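Print this thread
E-mail this thread

A thread on house rules for collecting hand-held gripper demonstrations, by someone who has now broken most of them. Long one. Get a biscuit.

1/ I look after the written procedure for our folding work at Patthorpe. Two hand-held grippers, one person, one garment, a bed to do it on. It started as a single side of paper. It is now 13 pages, and I'd like to talk about which of them earned their place.

2/ Background for anyone wandering in: there are proper safety standards for robots that share a room with people. They're long, they're sensible, and they were mostly written by people picturing a robot. When the "robot" is a pair of jaws you carry about by hand, and the thing supplying the power is your own forearm, large parts of them shrug at you.

3/ So you write your own. Everybody does. Then you meet another site's version and find that they've thought hard about six things you've never considered, and have left out the one that keeps you up at night.

4/ Rule one in ours: the person holding the tools may stop at any time, for any reason, without giving it. I put it first on purpose. Raelene Katene, who ran our collection before me, had it on page nine, underneath the bit about charging cables.

5/ You'd think nobody would need telling. But give a careful person a target for the day and they will fold trousers through a sore thumb until teatime, and then apologise to you for the last few.

6/ Which brings me to targets. We had one. It was 82 episodes a shift. I don't know where 82 came from. I have asked. Golshifteh Zamani thinks somebody divided one number by another and was too pleased with the answer to round it.

7/ We dropped it. The procedure now sets a maximum length of time on the tools and no minimum count. The count fell for a while, as you'd expect. The share we had to throw away fell by a good deal more, and I've had fewer emails about wrists.

8/ Rule two: calibrate before you start, and again after any knock. "Knock" took us three drafts. The first said "significant impact", so everyone decided privately that theirs hadn't been significant. It now says "if it touched the floor, or if you said a word you wouldn't say to your gran".

9/ I was told this wording was unprofessional. It is also the only line in the document that everyone can quote.

10/ Rule three: check the pivots and the finger pads at the start of every session. Open, close, open, close, look at the pads, look at the pins. It's dull. Write it down anyway, with initials. A pad that has crept round a little will give you a whole morning of grasps that look fine and are all slightly wrong in the same direction.

11/ We lost 218 episodes to exactly that in September. I have been very calm about it.

12/ Rule four is soft goods, the heart of the matter for us. Cloth doesn't come back to where it started. If you're moving a block you can put it on a bit of tape and call that a reset. Try it with a jumper. 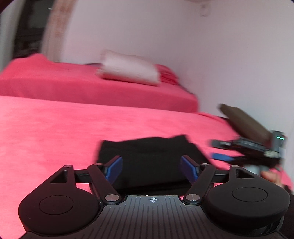

13/ For months our reset instruction said "return the garment to a natural starting state". I'd like to apologise to everyone who had to read that. One collector took it to mean neatly folded. Another took it to mean thrown from the doorway. Both, in fairness, are states that garments are found in.

14/ What we do now: the sheet lists named starting states with a sentence each. Flat, folded once, dropped from waist height, pulled from a pile. You pick the next one down the list, not the one you fancy. People who are left to choose will choose the easy one, and I include myself, especially after lunch.

15/ And vary the cloth. Dark on bright is kind to everybody. Put a few pale things on a pale cover as well and accept that the afternoon will be less cheerful.

16/ Rule five: two tools, two hands, and they don't cross. If the left needs to get to the right-hand side, the right lets go and moves off first. It sounds like teaching a toddler cutlery. It also took care of nearly every collision we'd logged.

17/ The draft from the Khoo people says the idle hand should be held "at rest in a neutral position". Lovely phrase. Ask four people to show you a neutral position and you'll get four statues. Ours says: still, open, and off the cloth.

18/ Rule six: homes. A lot of this work goes on in real rooms that real people sleep in, and this is where I get less funny. Written consent from every adult who lives there, including the one who's at work. They can withdraw it afterwards, and there's a named person they ring to do so. A web form doesn't count as a person.

19/ Before starting: post off the side, family photos turned round or moved, medicines away, screens off, doors to other rooms shut if they can be. Pets elsewhere. If a child comes in, you stop and the episode is deleted there and then. "Flag for later review" is how things end up never being reviewed.

20/ You also put the room back. It's in the procedure as a numbered step, because (I'm told) it wasn't obvious. If you took the pillow off, the pillow goes back on.

21/ Rule seven: keep your failures. Drop it, fumble it, miss the corner completely — leave it in and label it. The temptation to bin anything inelegant is enormous. We used to let people delete their own bad episodes, and ended up with a beautiful record of a garment being handled by someone who had never made a mistake in their life.

22/ There's one exception, and that's anything private. See rule six. Rule six beats rule seven, and it beats me as well.

23/ Rule eight is labels, where friendships go to die. Our first list of failure types had 400 entries on paper, if you allowed for all the combinations. Nobody used more than a handful, and the most popular by miles was "other".

24/ Now there's a short list and a free text box. The free text is where I learn things. Best one this year: "sleeve had opinions". I knew exactly what had happened.

25/ Rule nine: hygiene. Wipe down pads and handles between people. Wash the garments more often than you think they need. Cloth that's been pinched all day at the same two corners goes limp there, and after that you're collecting data on a very tired cardigan.

26/ Rule ten: batteries. Charged where someone can see them, never overnight, never on the bed. I won't be doing jokes about that one.

27/ Somebody at Drindska asked me at a meeting why we don't just wait for a formal standard. Fair question. I think one will come, and I'll be glad of it. But the people writing it will want to know what sites have been doing, and "we were waiting for you" is a thin contribution.

28/ Also, a standard will tell you that you need a procedure. It will rarely tell you to put the stop rule on page one.

29/ On audits. We swap once a quarter with Asarine: one of theirs comes to watch us work, one of ours goes to watch them. The only requirement is that the visitor brings our own document and follows along with a finger. It's mortifying. I recommend it.

30/ On our first swap the visitor asked, very politely, where the calibration log was kept. Three of us pointed in different directions.

31/ The log now has a place, and the place is in the procedure, with the shelf named. That's most of what good practice has come to in my experience: writing down which shelf.

32/ Things we took out, in case you're trimming yours. The paragraph on suitable footwear (copied from a factory document, mentioned forklifts). The organisation chart. A definition of "gripper". Two separate instructions to be careful.

33/ Things I still can't word properly. How tired is too tired. How much you should tell a new collector about what the data is for before their first session, and whether telling them changes how they move. I think it does. I tell them anyway.

34/ And speed. We ask people to work at "the pace you would at home". Some people fold at home like they're defusing something. Some don't fold at home at all, and have said so on the form.

35/ If you've got a written procedure for hand-held work with soft goods and you're willing to share it, my messages are open. Scruffy is fine. I'm mostly after your reset wording and whatever you say about consent in shared houses, where ours is still weak.

36/ Several people asking for our version. It's being tidied up and Golshifteh has the pen, so the gran line may not survive. I'm keeping a copy of the draft.

Print this thread
E-mail this thread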